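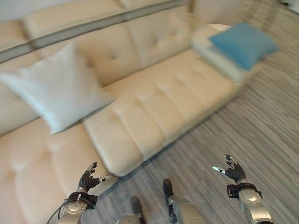 [gromham-readaloud] Re: Long books, and how to not lose your voice

From: Sudheer Shenoy
To: gromham-readaloud
July 18, 2025

Hi all,

I meant to answer Reda's message last night and then got pulled into chapter 15 again, so here I am with a cup of tea and far too much to say.

First, the news: we finished Zovura! All 697 pages of it, out loud, every word, including the family tree and the pronunciation notes at the back (Nam-gil insisted, and he was right, they're very funny when read in a serious voice). We started in April and I did not think we'd get past the harbor chapters. If you've tried the book on your own and stalled there, please, please try it aloud. The long sentences that drove me up the wall on paper make perfect sense when somebody has to breathe in the middle of them. You can hear where the author wanted you to stop. There's one in the part with the salt sellers that goes on for most of a page, and Alfredo read it in one go, no rehearsal, and we all clapped.

I've been doing this for years now with short stories and the odd kids' book, but this was my first really big novel, and it's a different animal. With a short story you can get by on energy. With a big one you need to pace yourself, you need to remember what voice you gave the aunt back in chapter two, and you need a plan for the nights when half the group can't come.

On that last point, what worked for us was a page of notes after every session. It had who was in the chapter, where we stopped (page and first few words of the next paragraph), and any voices we'd settled on. Mine looked like this by the end:

Stopped p. 412, "By the time the lamps"
Bilerel: slow, a bit hoarse, never raises his voice
The aunt: Alfredo's version, NOT mine
Ferry pilot: same as before but older now
Ask about the letter in ch. 12, did we skip a line?

(We had skipped a line. It mattered a lot. Nam-gil caught it 50 pages later and we went back and read the letter over, and the room went very quiet.)

Water, not cold. Honey does nothing for me but others swear by it. Change readers before you're tired, because by the time you notice you're tired the listeners have been noticing for a while. We settled on swapping at each section break, and if a section ran long, the reader could just hold the book out and somebody would take it. It sounds messy but it was lovely, you'd get a new voice in the middle of an argument between two characters and it would feel like the argument had turned.

And seating! I didn't used to think seating mattered. I like to read sitting up straight with the book on a pillow, so my neck isn't bent. Listeners can sprawl however they want. The one thing I'd avoid is having the reader at the far end of a row facing the same way as everybody else. Half the sound goes into the wall. 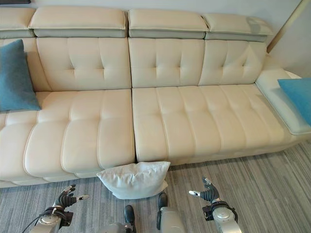
Reda Lamrani wrote:

> Hello everyone, I'm thinking of starting a long one this fall and I have
> some questions for those who have done it. My throat gives out after
> half an hour or so, and I don't know if that's normal or if I'm doing it
> wrong. Do you all do voices? I feel silly doing voices. My sister says
> that if you don't do voices then you may as well hand out copies and
> read in silence, but she also won't take a turn reading.
>
> The other thing is which edition. The old Younis paperback of Zovura is
> cheap and easy to find, but the print is tiny and the copy I borrowed
> has no glossary. Is the newer one worth the money? And has anybody
> cut a book as they went? There is a lot of weather in this one. I like
> weather, but I'm not sure my group does.
>
> Also, what do you do when someone falls asleep?
>
> Reda

Taking these in a different order, because I have opinions on the last one.

When someone falls asleep, let them sleep! Truly the best compliment. When I was small my grandfather read to us after lunch and I don't think I heard the end of a single story until I was nine. We do a short recap at the start of each session anyway, two minutes at most, and whoever dozed off last time gets to ask the questions. It keeps the recap honest too, since the people who were awake disagree more than you'd think.

Half an hour is completely normal. I was the same at the beginning. What helped me was dropping the volume. I'd been reading to a room of five as if they were in a theater. Sit closer together, talk the way you would to somebody across a kitchen table, and you'll get another ten minutes without trying. Also, read sitting on something firm if you can. Sinking into soft cushions squashes your middle and you run out of air before the comma. If soft is all you've got, perch near the front edge.

Voices: do one thing per person. That's my whole method. Bilerel is slow. The ferry pilot clips the ends off his words. The aunt, in Alfredo's hands, sounds as though she's always looking at something over your shoulder, and I have no idea how he does it with just his mouth. You don't need accents (I'd stay away from them) and you don't need high and low. Speed is enough. If you feel silly, try it with a character who only gets a few lines and see how it goes. Tell your sister she's welcome to show us how it's done.

The edition question is harder. I read from the Younis for the first third and had to keep a lamp almost on top of the page. The newer one has roomier lines and it stays open on its own, which is a bigger deal than I expected when you're reading for an evening. But the newer one also "tidies" some of the dialogue, and I missed the old rhythm in places, mostly in the market chapter. We ended up with one of each going around. It caused a bit of stumbling where the texts don't match, and a couple of very happy arguments. If you can only get one, get the newer, and photocopy the market chapter from the old.

As for cutting, I was all for it. I had pencil marks ready for every storm in the second part. Achilleas asked me to read the first one whole, just the once, to see, and I'm so glad he did.

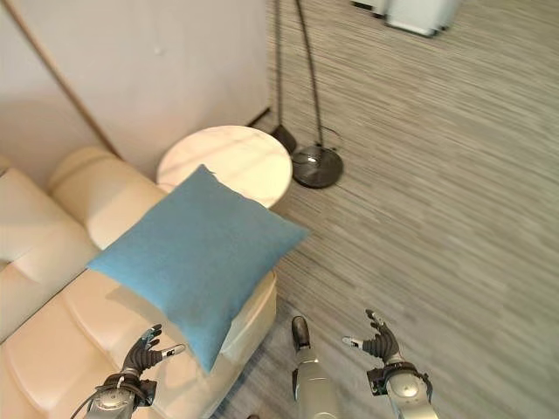
That storm runs for six pages and hardly anything happens in it. A shutter comes loose, a dog gets let in, two brothers who aren't speaking both get up to see to the same window. On paper I'd skimmed it every time. Aloud, with rain on our own windows, it was the best night of the whole book, and I rubbed out my pencil marks the next morning. So my advice is to leave the weather in until your group complains, and then leave it in a little longer.

What I would cut, with no guilt at all, is the list of ships in chapter nine. Read the first few, read the last one, move along. (Nam-gil, I know. I know. You can read them at your place.)

A few odds and ends before I let you go:

- Sticky notes for the names. The same town has three spellings depending on who's talking, and you want to decide in advance how you'll say it.

- If a line makes you laugh too hard to read, pass the book. I got stuck on the goat for so long that Alfredo had to take it out of my hands.

- Stop before you want to. We nearly always went one section too far, and the last pages of a long evening are the ones I remember least.

- Don't look up the ending! Two of us did and it was written all over our faces.

Reda, I'm happy to lend you my newer copy, with notes still in it, if you don't mind my handwriting. I can bring it to the next swap at Gromham. And if you do start in the fall and have room for one more listener, I'd love to hear the harbor chapters from the other side for once.

We haven't picked our next book yet. I'm pushing for something short and silly, Achilleas wants the sequel, and Nam-gil has turned up with a sea voyage that looks even longer than this one. Has anybody on the list read letters aloud, a real back and forth between two people? I'd like to know whether you split the parts between two readers or let one person carry both.

All best,
Sudheer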